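# Visit to the Groleck bench, Proltholm (May)

I had a Monday morning at Proltholm to try grippers before we commit to a pair for the packing cell.

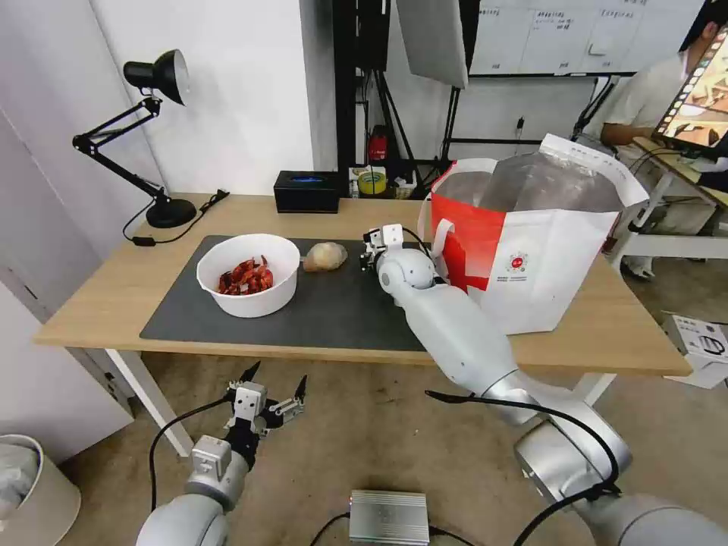 The request from our side was simple. Zumelthorpe wants two arms that can pick soft or irregular food items, handle thin plastic and load an insulated carrier bag. Marras had already tested suction and dropped it, so I only asked to see finger grippers. Dagný Blöndal ran the bench and let me drive for most of the session.

## Setup

Two arms, side by side, facing a desk with a dark gray mat on it. Work pieces on the day were a white plastic bowl of red crayfish-like pieces, a small clear bag with a rounded item inside and its end twisted shut, and a large insulated takeaway bag standing open at the right. The desk lamp stayed at the back left corner.

The left gripper has two pointed black fingers on exposed linkages. I asked for it to be left wide open between runs so that I could look at the play in the joints. There is a little at the tips. Dagný's figure for it was lower than what I felt by hand, and we did not have a gauge to settle it.

## Pointed fingers, left arm

Good access to the bowl. The tips get down past the wide rim and can separate one piece from the pile. Grip force was at the lowest setting the controller allows, and I would still want it lower. Pieces turned in the fingers on the way up, mainly when the grasp was off center.

Soft pads would help with the turning but would make the tips thicker. Groleck sells pads in one size only. I have asked for the drawing so we can cut our own.

## Right arm

Used for the small bag and for loading. Picking by the twisted end is the better method, provided the end points somewhere the fingers can reach. With it pointing at the bowl, the left arm has to stay clear or the two wrists compete for the same space. We changed the order of moves to avoid this and lost time in the cycle.

Loading is the weak part. The carrier bag does not hold its shape, and the upper flap can fold over the opening. I would fix this with a frame for the bag before spending anything on software.

## Cables

Both arms run their cables outside the links. The heavy black one on the right arm hangs in a long curve, and at full reach toward the back of the desk I would expect it to drag on the front edge. Groleck offers a clip kit, part 3452, which was not fitted. We should order it with the arms and see whether it limits wrist rotation.

## Controller

Jogging is slow and predictable. Gripper width and force are on separate pages, and I went back and forth between them all morning. Saved positions can be named but not sorted. The emergency stop released both arms from their program together, as we asked for in the spec.

## Counts

I logged 18 picks from the bowl with the pointed fingers. Two were drops, both during the lift. I did not log the bag picks, as we kept changing the approach angle.

## To do

- Get the pad drawing from Groleck
- Ask Marras for the bag frame they used with the suction cups
- Repeat the bowl test with the bowl fixed to the mat
- Check whether the force limit can be lowered in firmware
- Send Dagný our real bag sizes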